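4.2 Was sich an der kalten Linie verändert hat

Die Großküche der Usano-Kantine in Netolden versorgt mittags zwei Standorte und hatte vor der Einführung des Assistenzarms 39 Beschäftigte. Danach hatte sie ebenfalls 39. Wer in der Projektskizze nach dem Wort »Entlastung« sucht, wird siebenmal fündig; wer es in den Dienstplänen sucht, braucht Geduld.

Wir haben, wie in Abschnitt 3 beschrieben, während der fünf Wochen nach der Inbetriebnahme Schichten begleitet und mit den Beschäftigten der kalten Linie gesprochen. Der Arm, im Haus von der ersten Schicht an Ren genannt, sollte Zutaten und Schneidwerkzeug bereitlegen und nach Gebrauch wieder wegräumen. Geschnitten wird weiterhin von Hand. Diese Aufteilung klingt einfach, bis man versucht aufzuschreiben, wann eine Tomate als bereitgelegt gilt. Die erste Fassung des Pflichtenhefts verwendete darauf einen Halbsatz, die dritte zwei Seiten.

Aba Bonsu leitet die kalte Linie. Im Erstgespräch bezeichnete sie ihren Platz vor der Umstellung als »unordentlich, aber meiner«. Der neue Ablauf verlangt, dass Brett und Messer an vereinbarten Stellen liegen, wenn der Arm an die Reihe kommt. Köchinnen und Köche legen ein Messer jedoch dorthin, wo sie es als Nächstes brauchen, und das ist selten die vereinbarte Stelle. In der zweiten Woche beobachteten wir, dass Beschäftigte kurz vor dem Zugriff des Arms die Arbeitsfläche aufräumten, damit dieser sie anschließend aufräumen konnte. Im Schichtbuch heißt die Tätigkeit »vorsortieren«. Eine Tarifgruppe gibt es dafür nicht.

Auch das Tempo hat sich verschoben. Mpho Nkosi beschrieb, dass sie früher in Schüben gearbeitet habe, mit einer ruhigen Viertelstunde vor der Ausgabe. Der Arm kennt keine ruhige Viertelstunde, er kennt nur den nächsten Auftrag. Drei der Befragten empfanden das als angenehm gleichmäßig, die übrigen wählten andere Adjektive. Einig waren sich alle darin, dass weniger geredet wird. Zurufe wie »Brett!« oder »hinter dir!« richteten sich an Menschen, und ein Teil von ihnen ist ersatzlos entfallen. Adalberto Teixeira ruft sie weiterhin, nach eigener Auskunft aus Höflichkeit.

Die Steuerung wurde vorab in einer simulierten Küche erprobt. Am Entwicklungsstandort Esbridge liefen dazu 3000 Durchgänge mit wechselnder Anordnung der Gegenstände. Die Beschäftigten bekamen Ansichten daraus zum ersten Mal in der Schulung im September zu sehen (Abbildung 5), und die Gespräche darüber gehören zu den ergiebigsten unseres Materials. Aitana Arrieta fragte als Erstes, wer in dieser Küche eigentlich arbeite.

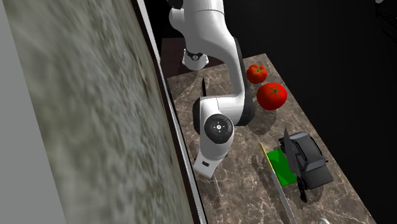

Abbildung 5: Simulierte Küche mit Roboterarm über der Arbeitsplatte; rechts davon zwei Tomaten, weiter vorn Toaster, Messer und grünes Schneidebrett.

Die zweite Rückfrage galt dem Toaster, der auf der Seite liegt. In der Schulung wurde eine ganze Weile darüber verhandelt, ob man ein Gerät in dieser Lage meldet, aufrichtet oder umfährt. Für die Entwicklung war es ein Gegenstand unter anderen. Für die Belegschaft war es ein Vorfall, und zu einem Vorfall gehört jemand, der zuständig ist. Auch das nahezu aufrecht stehende Messer daneben fand wenig Zustimmung. Die Marmorplatte dagegen wurde einhellig begrüßt und für Netolden beantragt – bislang ohne Bescheid.

Wir lesen diese Einwände als Hinweise auf Wissen, das in der Aufgabenbeschreibung fehlte. Abdul-Rahman Agbenyega, der die Einführung betrieblich begleitete, hat daraus eine Liste von Übergaberegeln erstellt, die seit Oktober 2025 am Arbeitsplatz aushängt. Regel 1 lautet: Wer das Messer zuletzt hatte, räumt es weg. Ob sie auch für Ren gilt, wird zwischen den Schichten unterschiedlich ausgelegt.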